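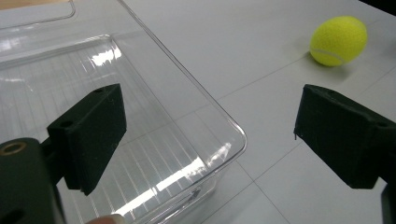 Members' Bulletin, No. 17

From: Rhiannon Craddock
To: Fudham Tennis League members' list
Date: 02/10/2023
Subject: Re: Winter court bookings and ball recycling

Dear members,

Thank you to those who replied to the notice on winter arrangements. The League office has considered the points raised by Hường Hồ, whose message is quoted in part below, and is now able to confirm the following.

The indoor courts at Trutby will be available to affiliated clubs until the end of December. Bookings are for one hour and may be made up to 11 days ahead. A club that cannot use its booking should tell the office by noon on the day before, so that the court can be offered elsewhere. Bookings not taken up will be charged in full.

Junior sessions keep their present times. The Sánchez Cup will be played as a doubles event, with entries limited to 6 pairs from each club. Entry forms should be returned by club secretaries only – forms sent in by individual players will be passed back to the club.

Hường Hồ wrote:

> Our club at Prurar would be glad to know whether the
> ball recycling scheme will carry on over the winter.
> We have several bags ready and very little storage.
> Could the office also say whether balls without
> pressure, as used by our younger players, may go in
> with the rest? 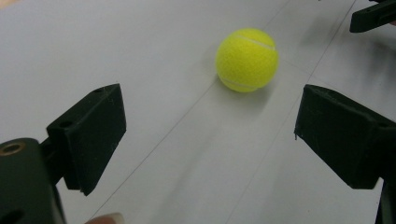
Members' Bulletin, No. 17, p. 2

The scheme will continue. Member clubs handed in around 2,000 used balls last season, and the office is grateful for the care taken in sorting them. Balls of both types are accepted, but should be bagged separately and marked with the name of the club. Foam balls, tins and plastic tubes cannot be taken.

Bags may be left at the Trutby reception desk during opening hours. Clubs with a large number to deliver are asked to write to the office first, as space behind the desk is limited.

Questions about court charges should be sent to me directly and not to the whole list.

Yours faithfully,

Rhiannon Craddock
League Secretary
Fudham Tennis League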